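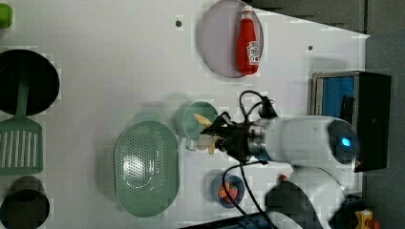 Speaker notes by the faculty advisor, Umorach Robotics Club

Title: Teaching one arm to clear a table – what our students did this year

Opening. Thank the host, say where we're from. The club runs out of one room at Umorach and meets after classes from October on. Most members had never worked with an arm before they joined. Say that early so people know what level to expect.

The task is easy to state. Kitchen items go on a white table, and the arm moves each one where it is asked to go. The students wrote the object list themselves. They wanted things with different shapes: a ketchup bottle, a colander, a cup, fruit, a plate. The league we enter, the Amaral Challenge, lets each team pick its own items as long as the list is handed in before the first round.

Numbers slide. Don't read it all out. The team recorded 222 practice runs over the year. Each run has a limit of 6 minutes under the Amaral rules. The budget was $3,000 and most of it went to cables, mounts and one replacement set of fingers. The arm itself belongs to the school.

Next part is the wrist camera. Slow down here, people always ask about it.

We have two kinds of view. One looks at the table from outside. The other is on the gripper and moves with it. The students trusted the outside view at first and used the wrist view only for checking. By midyear they had swapped. The wrist view shows the object between the fingers at the moment you care about, but when the arm moves fast you lose the edges.
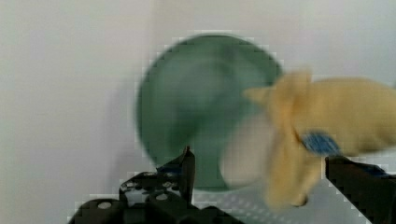
Wrist view with the green dish behind the fingers. Note the blur.

Ask the room: could you tell where the rim is? Give them a few seconds. Then explain that the students had the same problem with their own labels. Two people would mark the same still and put the edge in different places. They settled on a rule – if two people can't agree on an edge, the still is dropped. It cost them a lot of material and there was an argument over it that lasted two meetings.

Software. Keep this short unless it's a technical crowd. The students named their program Vuritz. It does the planning and keeps a log of every run. The first version was one long file. The second version was split up so that a new member could change the grasp settings without touching the rest. If someone asks for the code, tell them to see me after.

Reset procedure. This took more work than the software and I want to spend time on it. Between runs somebody has to put the table back. Early on, everybody did it their own way, and we couldn't compare one run with another. Now there is a printed sheet. One student reads, one student places, and they trade at the halfway point of the session.

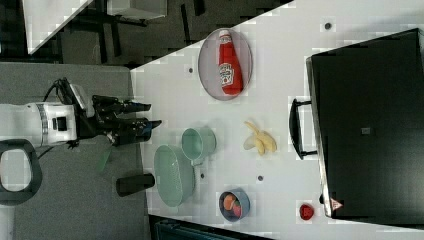 The sheet also says who is allowed near the table. Only the student placing items goes inside the tape line, and the arm is stopped first. Parents ask about safety more than anything else, so mention the stop button and the sign-in log. A new member watches 40 runs before placing anything. Some of them complained about that number. We kept it.

What went badly. Be plain about this part. Round items were the worst all year, fruit most of all, because they roll when one finger touches before the other. The students tried closing slower, and then coming in from higher up. Coming in higher helped some. We also lost most of a month to a loose connector that looked like a software fault.
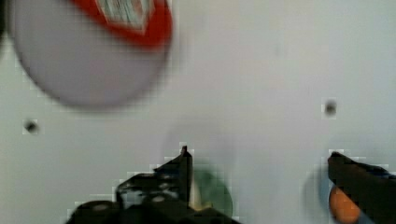 Another wrist view, fingers apart. The round shape at upper left is smeared by motion.

Point out the small dark holes in the surface. A student suggested using marks like these to check how far the camera had moved between two stills. It works when they are sharp enough to find. She wrote it up as her term project and it got a page in the Gustetti student journal.

What's next. Same table, longer item list, two new team leads. The second-year students want to try spoken requests. I have told them to finish the grasp work first.

Questions, 10 minutes if we're on time. Likely ones: cost (see numbers slide), age of students, how to join the league. Leave the contact slide up. Handouts are at the back by the door.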